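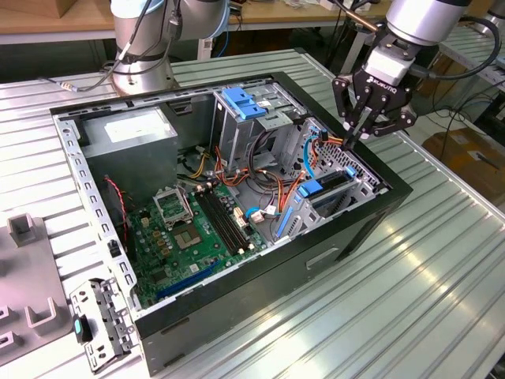

Right arm going in for the power leads, left arm parked behind the case.

Fingers snagging on cable bundles in a two-arm PC teardown cell

Posted by Orlando Villca, April 22, 2023

Hi all! I finally have my teardown cell up and I am having way too much fun with it. It's two arms on a ribbed aluminum table, with the desktop tower on its side and the open side facing up. The job is to clear the power cables away from the drive bays, pull the drives, then go after the memory. I've been at it every weekend and it does a lovely job on bare cases.

The trouble is the cables. The multi-fingered hand goes down among the orange and yellow leads by the drive bay, closes, and comes up with either nothing or far too much. When it gets too much, it tugs on the whole bundle and the case creeps along the table. Once that happens every taught point is off and I have to start over. I ran 60 tries over two weekends and 40 of them were clean, so it's close!

What I have so far: approach is straight down, close speed is the default, and the case is held by nothing but its own weight and a strip of rubber mat at one end. The arm's own cable is looped around the wrist side and I've seen it get tight when the last joint turns far to the right. I also get a small shift in the fingertip position after a long run, and I don't know if that's the hand or the adapter between the hand and the arm.

Where would you start? Fixture, grip settings, or cable routing on the arm? I'm happy to redo any of it.

Serpil Öztürkmen

Oh, I love this kind of cell! Start with the fixture, please. You can't tune a grip while the case is free to move, you'll just be chasing your own tail. Ribbed or slotted tables are great for this. Put two hard stops against the long edge and one against the short edge, then a toggle clamp pushing from the opposite corner. Press on the outer shell near a folded edge where the metal is stiff, and stay away from the middle of a flat panel or it will bow.

After that, check the wrist adapter. Take the load off, power down, and try to rock the hand with your fingers. If you feel any play, pull the screws one at a time, clean them, put a little medium thread locker on and tighten them in a cross pattern to whatever your adapter's sheet says. Draw a paint line across each screw head and onto the block so you can see at a glance if one has backed out. I did this on a cell we called Pidura and the drift went away completely. I was so pleased I went and did all the other arms that same afternoon.

Then do the arm cable. Jog the last joint to both ends of the travel your program uses (not the full travel, only what you use) and watch the loop. You want slack at both ends and no rubbing on the case. A hook-and-loop strap above the wrist and another before the elbow will do it. Leave the straps loose enough to turn.

Once all that is done, re-teach your points and save the old set under another name. Then play with the grip!

Dilek Gezer

slow the close down, and come in at a slant. worked for me

Melahat Bozkurt

Serpil has the order right, so I'll only add the grip part, which is my favorite bit.

Pick the lead you want close to its plug, where it can't flop around. Out in the middle of the bundle the wires move as soon as a finger touches them. I bring the hand down half open, stop just above the cables, close slowly to a light touch, lift a tiny amount, and only then squeeze. That little lift lets the extra wires slide out. It looks so delicate when it works, I still stop and watch it.

Set a pull limit too. If the arm feels more than the limit on the way up, have it open the hand, back off and try again from a slightly different angle. Don't let it pull harder. Drive plugs can be stubborn and you'll crack one.

Last thing, wipe the fingertips. Old PCs are full of dust and it gets on everything. I clean mine with a lint-free cloth and a bit of isopropyl after each batch, and check the pads for cuts from sheet metal edges. I changed a set in December after 113 cases and the new ones gripped so much better that I had to lower my force setting.

Post your numbers when you've got the clamp on, I'd love to see them!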